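Re: [barrera-youth] Keeper training before the fall season
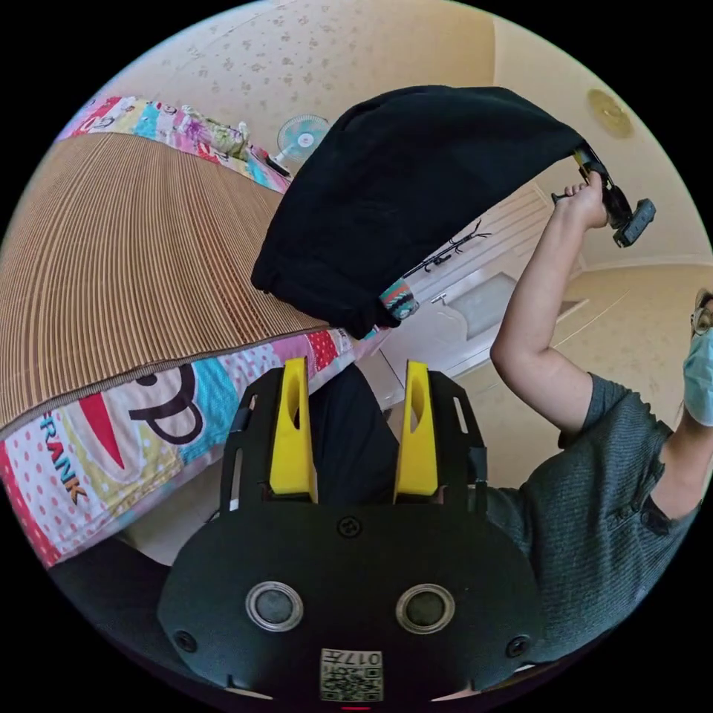 On 7/18/22, Evaristo Escobedo wrote:
> Do we want the keepers in a separate group again this year?
> Last time they missed most of the passing work and it showed
> in the Sukedau match.

I'd keep them with everyone else for the first 40 minutes, then pull them out for shot stopping. They need to be comfortable with the ball at their feet, and they won't get that on their own at the far goal.

For the separate part I'd start with low shots from the edge of the box, then crosses. No diving on the hard end of the field until it gets some rain.

We have 23 players signed up, three of them keepers. Gekdale wants a scrimmage the first Saturday in September. I told them yes if we can have the lower field. Bimulow hasn't answered my second email.

Evaristo, can you bring the small goals on Thursday? The gate code is still 401.

R.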